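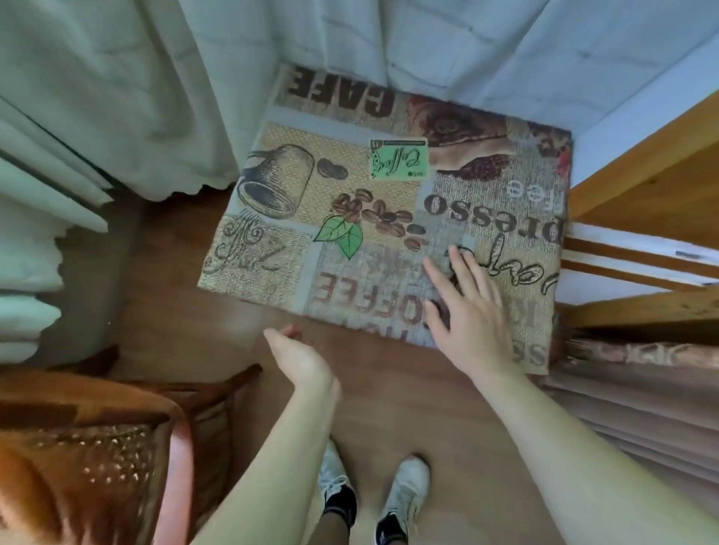 Cushion covers, second attempt

7.40 pm. Finished the washing and measuring I put off all through May. The café cushion had its turn on the bedroom floorboards beside the bed, because the kitchen table is still under the Desen catalogue and the sewing box. The floor is a better surface anyway. A square cushion on a table always looks square. Against the lines of the boards you can see which side has pulled.

Pressed it flat by hand, corners first, then the middle. The tapestry cover is the heavy one with the coffee lettering and the beans, grey and beige patches with the two green leaves. I had it upside down for most of this, CAFE at the far side and reading the wrong way, and didn't bother to turn it.

Notes for next time:

The cover on its own is 500 g dry on the kitchen scale. Line drying only. The Melitz liquid at half a cap did no harm to the brown lettering that I can find. The green of the leaves has held too.

The insert is the Purimico one, foam, bought the year before last. It has gone soft along one side. I rotated it a quarter turn inside the cover and will do the same each month. If that fails I'll price a new block from Toft, though their minimum thickness is 6 cm and I'm not sure the zip would close over it.

The piping cord I ordered came to 77 cents a metre, colour listed as walnut. In daylight it is closer to rust. It would suit the reddish letters and nothing else, so it goes back in the drawer.

Also aired the white quilted bedding while I was in there. Left the pale curtains drawn. The bed slats need their screws checked; one creaks when weight goes on the window side.

Total on the household page for the cushion project is now $92, including the cord I won't use. I had set aside less. The second cover, the plain one, is still unhemmed and can stay that way until the machine has a new needle.

9.15 pm. Cushion back on the kitchen chair. It slides. Non-slip mesh goes on the list.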